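I spent the last part of November cutting the number of things I own that need a flat surface to live on. Thread on what worked and what didn't, for anybody in a small place.

1/ Background. We moved to Drumorbridge in the summer. Two rooms, one closet, a kitchen you can cross in two steps. The old place had a basement and we used it the way people use basements.

2/ I made a list before touching anything. Every object in the apartment except clothes, food and things attached to a wall. It came to 1,586. A box of screws counted as one. A deck of cards counted as one. Books counted one each.

3/ Making the list took four evenings. I got faster after the first one. If you do this, go drawer by drawer and write the drawer name at the top of the page. I didn't do that on the first night and had to redo the desk.

4/ Books were the largest group by a lot. Then kitchen, then cables and chargers. I had no idea about the cables. There was a charger for a phone I traded in years ago.

5/ My goal was to get rid of 400 things. I picked the number before I saw the list, so it isn't based on anything.

6/ First 100 were easy. Duplicates, dried-out pens, takeout containers without lids, the manual for a toaster. I did that in an afternoon and felt pretty good about it.

7/ The next 300 took the rest of the month.

8/ Dwight Marchand asked me under an earlier post whether trash counts. I decided it does if it was in a drawer and doesn't if it was already in the can. Dwight thinks that's cheating. Could be.

9/ What slowed me down was anything with a "someday" on it. A bread machine. Watercolor paper. Two bike tubes for a bike I sold. I put these in one box, taped it, and wrote the date on it. Didn't open it for three weeks, then gave away the box.

10/ I did look inside first. Kept the watercolor paper.

11/ Selling is mostly not worth it under twenty bucks. I listed nine things. Three sold, two people never showed up, and one guy wanted to trade me a lamp. After that everything went to the thrift store on Brornley Street. They take books on any day but they won't take anything with a heating element, so ask about the bread machine before you carry it down there like I did.

12/ Jacobus Molefe wrote a long post last year about "landing spots" and I think he's right about most of it. His point is that every flat surface near a door fills up, and a bowl or a tray doesn't fix it, it only makes the pile rounder. He took out his hall table altogether. We took ours out too -- the mail now goes in a slot on the wall and it gets opened, mostly.

13/ Shelves are a different problem. If I clear a shelf it fills again in a week. What helped was taking the shelf down. We had a Wosten unit with five of them and now it has three. The two spare boards are under the bed, so yes, they're still on the list.

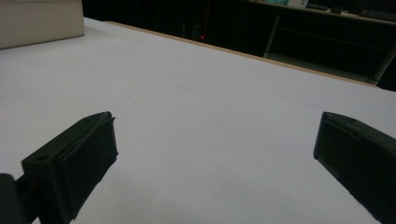
14/ Tables are where I disagree with Jacobus. He'd keep one for the whole home. I want a place to work that isn't the place I eat, and I'm willing to give up floor space for it. My rule is that anything I bring to it leaves with me. A white tabletop helps with that, because a single stray receipt bothers me from across the room. On dark wood I could ignore one for days.

15/ The kitchen got the fewest cuts. I cook most nights and I use the stuff. I got rid of the second colander and a set of ramekins. I kept all the spice jars from Chareonsuk, the grocery near my old job, even the ones I refill once a year.

16/ Photos and letters I left alone. One shoebox, counted as one thing. I don't see a reason to go through it on a deadline.

17/ Final count was 400 out, on the last night of the month, and the last thing was a stapler that didn't staple. Some things have come back in since then -- a rice pot, a pair of boots, a library card, which I'm not counting.

18/ A couple of people asked for the list template. It's a sheet of paper with the drawer name on top and three columns: thing, keep, go. I tried adding a "maybe" column and ended up putting half the desk in it, so I took it out.

19/ Next up is the car.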